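Zedholm gripper kit – any good on small bottles?
Posted in Arms and grippers

Has anyone had the Zedholm two-finger kit on hire from Dosstead? They quote 482 a month. We handle small clear bottles with trigger or pump tops, and I need to know if the fingers will take them by the head.

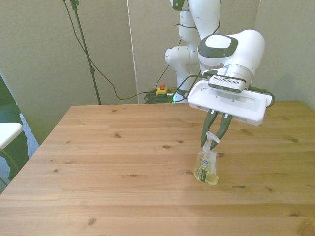

Zedholm fingers closed on the head of a spray bottle.

Yao-tsung Lam
Yes, if the bottle is upright. Start with the force at 60 and teach the height for each bottle – the default is set for boxes.

Bottles lying down are harder. You need to teach a separate approach for those,
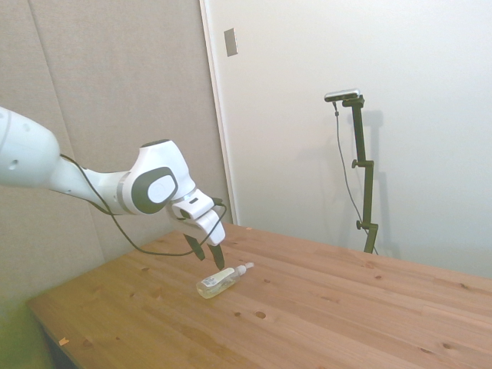 and I'd keep the speed low until you trust it. Setup took me up to 139 minutes.

neltomham_dave
We got the Awad one, cheaper. Ask Dosstead about the deposit.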